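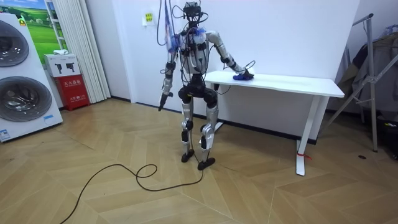

去年夏天我第一次带孩子去自采果园，回来的路上就跟老公吵了一架。吵什么呢？吵那两盒桃子到底贵不贵。他说超市里便宜一半，我说你在超市能让孩子爬梯子吗。吵到家门口也没吵出结果，桃子倒是在车上被孩子啃掉了三个。

所以今天想聊聊自采园收入场费这件事。最近群里又有人骂，说自己花力气摘果子，凭什么还要先交钱进门。我以前也是这么想的，真的，我当时在门口还嘟囔了两句。后来认识了Mandavska果园的Malathi Thevar，断断续续帮她干了一季的活，想法就慢慢变了。

先说一个大家不太爱听的：来的人里面，有不少是不怎么买的。吃饱了，照片拍了，拎着半盒果子去结账，还要问能不能抹零头。我不是说试吃不对，我自己试吃也很凶（尤其是李子，站在树底下根本停不下来）。可是树底下被踩烂的、咬一口就扔的、还没熟就被拽下来的，那都是果农一年的工夫。有个周末下午收工以后，我们拿着桶去捡地上的桃子，整整装了17桶！Malathi一句抱怨都没有，我倒是气得晚饭都没吃好。 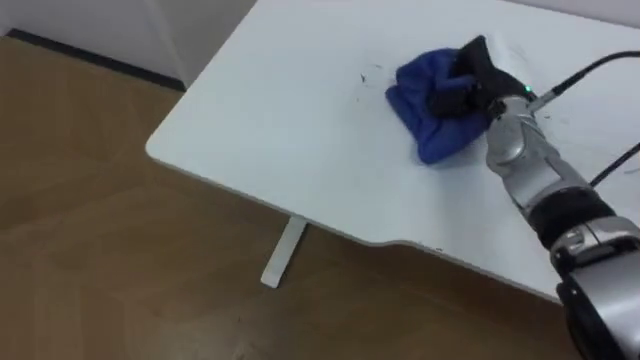
入场费收多少才合适，我觉得关键看能不能抵果钱。Mandavska的做法是每人5块，结账时全额抵扣，等于只要你买了东西，门票就不存在。我帮忙那阵子就坐在门口收钱，一张折叠桌，一个铁皮盒子，还有一块擦桌子的抹布，到中午总是皱成一团堆在桌上，就跟图里白桌子上那块蓝布差不多。坐在那儿能听到各种说法，有人掏钱特别爽快，有人要我解释三遍什么叫抵扣，解释完了还是扭头就走。走就走吧，我后来也想开了。

不过我也不赞成另一种收法。隔壁镇的Pruvau去年把门票涨到每人100，不能抵，说是包含拖拉机观光和喂羊。我朋友Deepika Pisharody一家四口去了一趟，还没摘到草莓就花掉四百，回来跟我发了二十分钟语音。她说那羊看起来比她还累。这种我就觉得变味了，你到底是种草莓的还是开游乐场的？想办游乐场没问题，那就明明白白写在招牌上，别拿“自采”两个字招人。
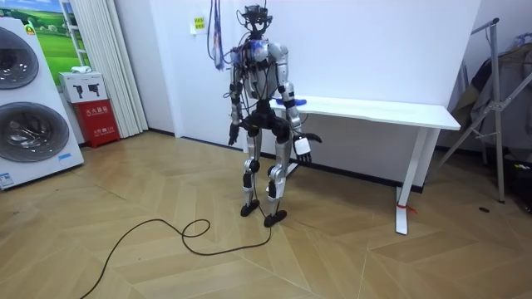 当然，Sudheer Ramasamy不同意我。他自己有一小片蓝莓，坚持不收门票，只把每斤的价格提高一点。他的理由是门口一收钱，人家进来就带着“我要吃回本”的心思，糟蹋得更厉害。这话我没法完全反驳，我确实见过一位大叔，边吃边数自己吃了几个杏。可是Sudheer那片地小，来的多半是老熟客，他站在地头一眼就能望到底。换成Mandavska那种规模，旺季一个周末能来1000人，你让Malathi怎么看得过来？

还有雨天的问题，这个很少有人提。预约了又不来的，一到下雨就一大片。果子可不管下不下雨，该熟还是熟，樱桃淋了雨还会裂。提前收一点费用，至少能让人认真想一想自己到底来不来。我觉得真下大雨应该允许改期，改期别再收手续费，这样双方都不算吃亏。

我老公看完草稿说，你现在完全站到果农那边去了。可能吧！在太阳底下捡过一下午烂桃子的人，立场很难不歪。我还是希望果园把规矩写清楚：能不能抵扣，小孩算不算人头，试吃到什么程度，自己带的盒子怎么去皮称重。这些话贴在大门口，字写大一点，比在收银台前面红耳赤强多了。

至于桃子到底贵不贵，我们家到现在也没有结论。今年七月打算再去一次，这回让他自己提桶。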